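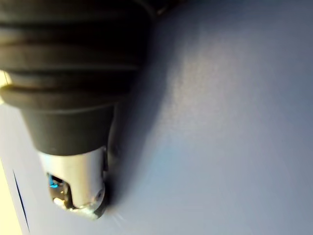 Moving to a small town: my paper and kitchen drawer tips

When I moved to Dunell I thought I knew what small-town living was going to be like. Population about 2,000, one main street, a river on the north side and the county line on the south. What I didn't know was how much of the place still runs on paper! Village permits, the dump sticker, the well report, the winter parking rules (those start in December, and yes, they will ticket you). So I've come up with a few habits that keep my house from drowning in it, and I'm passing them on for anyone new to town.

Start at the village office. Go in person, go early, and ask for everything at once - the trash schedule, the water billing dates, the map with the district lines on it. I made four separate trips my first month and felt pretty silly by the last one.

Put the map inside a kitchen cabinet door. Mine is taped up next to the coffee mugs. Half the addresses here say Dunell and are really over the line in Eichhorn, and that changes who plows your road and who you call about a downed limb. I drew our own lot on it in red marker and I look at it more than I'd like to admit. 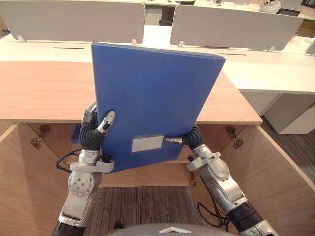
By Ivana Navarrete
2022-10-03

Keep one folder per office. I used to sort by month and could never find a thing. Now I've got one for the village, one for the county, one for the school district and one for the water company, and whatever comes in the mail goes to the front of its folder. Once a year I pull the old stuff from the back.

Write your parcel number on the inside of every folder. Ours is 14 digits with dashes in it and every single form wants it. Pencil is fine.

Save your tax receipts longer than you think you should. My neighbor Kai Oltmanns had to show one that was 8 years old when he put up his shed, and he found it in a cookie tin (he was lucky, the rest of that tin had gone moldy). Paper and damp basements don't mix, and nearly every house on the river side has a damp basement. Ours stays upstairs in the hall closet, top shelf.

Freeze a couple of jugs of water before storm season. The power goes out on the hill first and comes back there last. Frozen jugs keep the fridge cold for a good while, and you can drink them afterward. Leave some room at the top or they'll split - ask me how I know.

Keep small bills in the junk drawer. The transfer station takes cash or check only, and so does the farm stand on Wernetti Road, where the tomatoes go by noon in August.

Next time I'll get into mud season and what it does to a front hall rug.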